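Dirnport Open Day Picking Set

Data card, version 3

Summary

This set contains the recordings from the open day at the Dirnport hall. Visitors could watch a robot arm pick everyday objects out of a metal bin. The set has 1000 pick attempts, and 780 of them are labeled as successful. The date of the open day was 2018-06-17.

How the demonstration was done

The bin stayed on a wooden table during the whole day, and the fixed camera was not moved between the groups. Visitors stood behind a rope on the other side of the hall. Between two runs, the operator put the objects back by hand and did not try to make a nice arrangement. We wanted the arm to meet them in any position.

For one run the bin held a tipped green cup, a crumpled Pepsi can, blue sunglasses, a small tape measure and a dark green block, with the gripper already lowered among them. 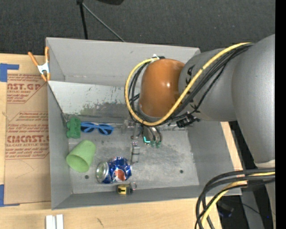
Files

runs/ has one folder for each run, with the images and the joint log
labels.csv gives the result of each attempt
objects.txt is the list of object names
notes/ contains the remarks of the operators, partly in shorthand

Labels

An attempt is a success when the object was lifted over the rim of the bin and kept for 6 seconds. If two objects came up together, the label is "double" and it does not count as a success.

Known problems

The clocks of the camera and the arm are not fully synchronized in the first folders. Please use the frame index and not the time stamp.

Use

Free for teaching and research. Please mention the Zodton project. A corrected labels.csv is planned for December.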